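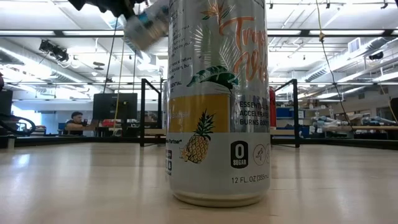 What is vesting? Vesting is the process by which a worker gains a permanent right to the money an employer has put into a retirement plan on that worker's behalf.

Home | Syllabus | Handouts | Problem Sets | Contact

Unit 6: Vesting, Forfeitures and Leaving a Plan

Read this handout before the second meeting on defined contribution plans. Bring a calculator. The worked problems use the Teltthorpe and Bultent plans, the same two employers used in the unit on eligibility, and you should have those plan summaries with you.

1. Two kinds of money

Every account in a 401(k) or profit sharing plan is made up of smaller accounts kept on paper by the recordkeeper. For this unit you need to tell apart two of them.

Employee money is whatever the worker puts in through payroll, plus any rollover from an old plan. It is always 100 percent vested. The employer can't take it back for any reason, and neither can the plan.

Employer money is the match, the profit sharing contribution, or both. It may be subject to a vesting schedule. Some kinds of employer money have to be fully vested from the start, such as a traditional safe harbor match. Check the plan document each time. The summary plan description is easier to read, but students lose points every term by relying on a summary that leaves out the definition of a year of service.

Investment gains and losses follow the account they belong to. If the match account is 40 percent vested, the earnings in that account are 40 percent vested too.

2. Schedules

In a defined contribution plan the law sets the slowest schedule an employer may use. A plan may always be faster.

Cliff vesting: nothing until the worker has three years of service, then 100 percent.

Graded vesting: 20 percent after two years, then 20 points more each year, reaching 100 percent after 6 years.

Written out, the graded schedule looks like this:

Less than 2 years: 0%
2 years: 20%
3 years: 40%
4 years: 60%
5 years: 80%
6 years or more: 100%

Defined benefit plans have their own limits, which are longer. We take those up in the next unit. Don't mix the two sets of numbers on the exam.

A worker who reaches the plan's normal retirement age while still employed becomes fully vested whatever the schedule says. The same is true for affected workers if the plan is terminated. Many plans also give full vesting on death or disability, but that is a choice the employer makes when the plan is written.

3. Counting years of service

There are two common methods.

Hours method. A worker earns a year of vesting service for each 12-month period in which he or she is credited with at least 1,000 hours. Paid vacation and paid sick time count toward the total, within limits. It doesn't matter whether the hours are spread evenly. A worker who reaches 1,000 hours in August has earned the year even if he or she quits in September, unless the plan uses a different computation period.

Elapsed time method. Hours aren't counted. The plan looks at the time from the date of hire to the date of separation. Part-time workers usually do better under this method.

Find the computation period before you start adding. Some plans use the calendar year and others use the anniversary of hire. A person hired in October can get a different answer under each one.

A plan may leave out certain service, including years before the worker turned 18 and years before the employer had any plan. It may not leave out years just because the worker chose not to contribute. This is a common mistake. Vesting depends on service, and a worker who never put in a dollar may still be fully vested in a profit sharing account.

4. Forfeitures

When a worker leaves before being fully vested, the unvested part is forfeited. The money stays in the plan trust. It doesn't go back to the company's checking account.

The plan document says when the forfeiture takes place. Usually it is the earlier of the date the worker is paid the vested balance or the end of five straight one-year breaks in service. Under the hours method, a break in service is a year with 500 hours or fewer.

Forfeited money can be used to pay plan expenses, to reduce employer contributions, or to add to the accounts of the remaining participants. The document must say which uses are allowed. Letting a forfeiture account build up year after year is an error, and auditors look for it.

If a partly vested worker is paid out and then comes back before five straight breaks, the plan generally has to restore the forfeited amount. It may require the worker to pay back the distribution first.

5. Worked problems

Problem A. The Teltthorpe plan uses the graded schedule in section 2. A worker leaves with 5 years of service. The deferral account holds $9,600 and the match account holds $8,000. Find the vested balance.

Deferral account: 100% of $9,600 = $9,600
Match account: 80% of $8,000 = $6,400
Vested balance: $16,000
Forfeiture: $1,600

Problem B. The Bultent plan uses three-year cliff vesting and the hours method, on a calendar year. A worker is hired in March. Hours credited are 1,420 in the first calendar year, 1,890 in the second and 960 in the third, when the worker leaves. The profit sharing account holds $6,000.

The third year is under 1,000 hours, so it doesn't count. The worker has two years of service and is 0 percent vested. The full $6,000 is forfeited. Note that 960 hours is also not a break in service. It falls in the gap between 500 and 1,000, where the worker gains nothing and loses nothing.

Problem C (do this one at home). Rework Problem B using the Teltthorpe schedule, keeping the hours method. Then rework it again with 1,040 hours in the third year. Show the vested percentage and the forfeiture each time.

6. Terms to know

Computation period
Break in service
Cliff and graded schedules
Forfeiture account
Vested balance
Partial plan termination

The last term gets one paragraph in the reading and will get half of the next meeting. Large layoffs can trigger it, and when they do, the affected workers become fully vested. Use the Vanora case sheet for that discussion. Problem C is due at the start of class.

Share | Print | 8 comments

Previous: Eligibility and Entry Dates | Next: Defined Benefit Vesting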